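Cleaning and resealing a gray tabletop or wall panel seam, quick version. Wrote this up for the Povelley shop after Gumaro Medrano asked for the third time.

**What you need**

- plastic scraper, not metal
- rubbing alcohol, a couple of clean rags
- painters tape
- silicone, clear or color matched
- small cup of water with a drop of dish soap
- old toothbrush

## 1. Clear the old stuff

Scrape along the seam, low angle. Short strokes. Pull the strings out with your fingers when they come loose. Toothbrush for the crumbs. Dont gouge the edges – a nick shows up forever once the silicone goes in.

## 2. Wipe

Alcohol on a rag, never poured. Go down the seam once, flip the rag, go again. Let it dry. If the rag still comes up dirty do it over.

## 3. Tape

One strip each side, leaving a gap as wide as the bead you want. Press the inside edges down hard with a thumbnail. Long seams, use 2 shorter strips per side and overlap them a little, much easier to keep straight.

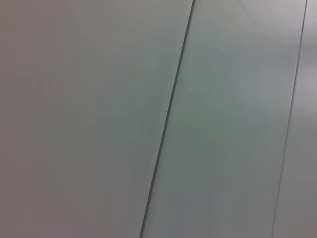
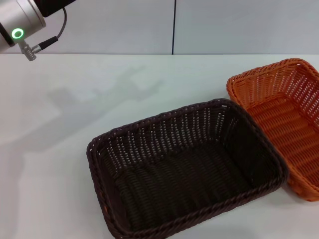

**Can I use acrylic caulk on the seam instead of silicone?**

On a dry wall, fine, and you can paint it. On a tabletop that gets wiped down every day use silicone. Acrylic shrinks more and starts to crack at the ends.

## 4. Lay the bead

Cut the nozzle small. You can always cut more off. Steady pressure, one pass, keep moving. If you stop halfway, start the next bit slightly on top of the last one.

## 5. Smooth and pull

Wet finger, one light stroke. Then tape off right away, pulling back and away from the seam. Wait too long and the skin tears and your back to step 1.

## 6. Leave it alone

Overnight at least. No leaning, no coffee cups, no cleaner. Check the tube for the real cure time, they vary alot.

Leftover tubes go back in the Hurkmont cabinet, cap on, nozzle taped. Write the date opened on the side. Anything opened before September gets tested on scrap first – Melquiades Zavala has the scrap bin.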